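This site uses cookies to remember your list settings. By continuing to read the archive you accept this. OK / Change settings

Re: [weddingshooters] family formals list, how long is too long??
From: Faisal Jatoi
Dec 10, 2018

Bushra, quick one between edits, sorry if it's a bit all over the place. Quoting your mail so the digest people can follow.

> From: Bushra Khokhar
>
> Hi all,
>
> Need some advice from people who do big families. Couple just sent me
> their formals list and it is two pages. Single spaced. Every aunt with
> every cousin, then the same aunts with the bride only, then again with
> the groom, then all the school friends by year. Guest count is 300 and
> I think most of them are on the list at least once.
>
> Venue is the Vosham, the one outside Kurnov with the long front steps.
> Ceremony ends, then they want everybody at the tables in 45 minutes
> because the kitchen won't hold the food. I usually do formals right
> after the ceremony and it has always worked, but my normal list fits on
> an index card.
>
> The bride is lovely and I don't want to be the grumpy photographer who
> tells her no. Her mother wrote the list, I'm pretty sure. Do I just say
> it can't be done? Do I ask for more time? Do I split it? Also I have
> a second shooter for the day but he has only done candids with me so
> far and he's shy about bossing people around.
>
> And a side question, for the album they want Magsi and I've never
> ordered from them. Anyone? Do the family groups look ok in the small
> square size or do faces get tiny?
>
> Thanks, Bushra

OK so. Did almost the same wedding at the Vosham in October, not quite as many guests but the same steps and same kitchen rule. They mean it about the food. The floor manager came out and stood there with her arms folded while I was still lining up uncles.

First thing, don't say no to the list. Say yes to the list and move half of it. Most of what moms write down doesn't need to be a formal at all. School friends by year, that's a dance floor picture. Or a table picture. Ask her which ones would go on a wall or in the album, and have her put a star on those. Mine came back with way fewer stars than I feared, and she felt like she'd picked them, which she had.

Then split what's left into 2 blocks. Before the ceremony: parents, siblings, grandparents, wedding party, anything that only needs people who are already dressed and around. Needs a first look, or at least bride's side and groom's side done apart, if they don't want to see each other. Talk to them about it, some couples are dead set against and thats fine. After the ceremony: the big extended groups only, largest first. Then let people go as you go. Everyone on the steps, shot, then "if you're not a first cousin or closer go get a drink" and the crowd melts by itself. I used to build up from small to big and it's a disaster, you spend the whole time waiting for somebody who went to find the bathroom.

Each group costs me about three minutes if I'm honest with myself. People say one minute. Not with toddlers. So do the math on your 45, take off ten for the hugging right after the ceremony, which you can't stop and shouldn't (best candids of the day), take off five for walking over to the steps, and see what you've got. Then send THAT to the bride. Not a lecture, just the number of groups that fits. She can fill the slots. Puts it back on the mom without you having to say anything about the mom.

You need a caller. Not your second shooter. A cousin, a loud one, from each side. They know who Auntie So-and-so is and you don't. Give them the list on paper, big type, with real names in it, not "bride's mother's side". Ask the couple for the callers by name a week ahead and write to them yourself. I had the groom's sister, she was terrifying. Finished early.

Second shooter: put him up high. There's a window on the landing above the front door, ask for the key in the morning. From up there he gets the whole crowd looking up, all the faces, no one hiding behind a hat. You'd do the closer groups from the ground. He doesn't have to boss anyone, just wave. And while you do the small ones he can be in the room getting details before everybody puts bags on the tables. I forgot that last time and ended up with centerpieces and coats.

Light on the steps. After lunch the sun comes round the side of the building and cuts the top steps in half, one side of the family squinting and the other in shade. Keep everybody on the lower 6 steps or go around to the north wall, it's plain but even. Check it the day before at the same hour if you can. I didnt and I paid for it in editing.

Rain plan, have one. The hall inside looks big when it's empty and then they bring in the coat racks. Two off camera flashes bounced up at the ceiling did ok for me for groups up to twenty or so, past that the back row goes muddy. Ask them to move the racks. They will if you ask before and not during.

Magsi: fine. Good blacks, slow shipping. Small square is ok for couple pictures but no, I wouldn't put the big group in it, not across the fold anyway, someone's grandfather ends up in the gutter. Go one size up or run the group on a single page and let people squint. Order a sample first, they make you log in for the discount which is annoying but do it.

For the online gallery I use Fonent and I make a separate folder only for the formals, with names. Relatives go straight there, find themselves, order a print, done. I delivered 2345 files last season for one three-day wedding (never again, my own fault, didn't cull enough) and the folder was the only reason I wasn't answering emails till spring.

One more on the list itself. Put the oldest people first in each block whatever the size of the group. Chairs ready. Grandmothers will stand in heels for your sake and then be done for the day, and you want them in the dancing pictures later. Also eat something yourself before the ceremony, put it in the contract if you have to. I've started to.

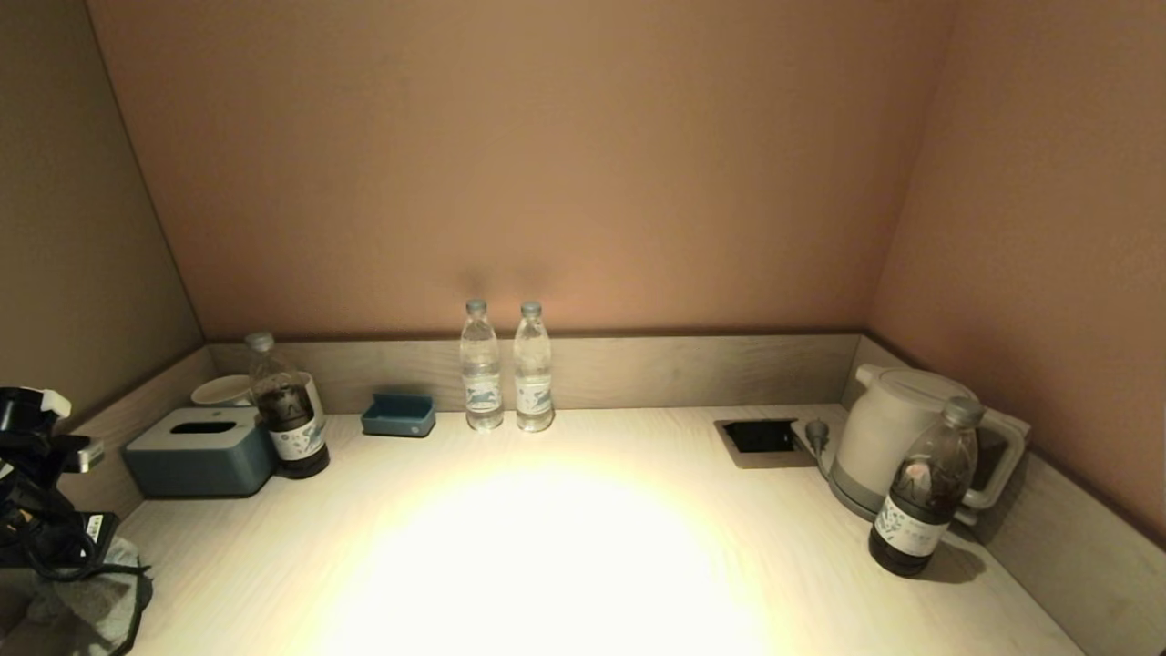 Oh and the email to the callers, I'll dig up the one I sent and paste it in tonight, it's nothing special but saves you typing. Change the names obviously. If the mom writes back with more aunts just add them to the big group on the steps, one more aunt costs you nothing there.

Faisal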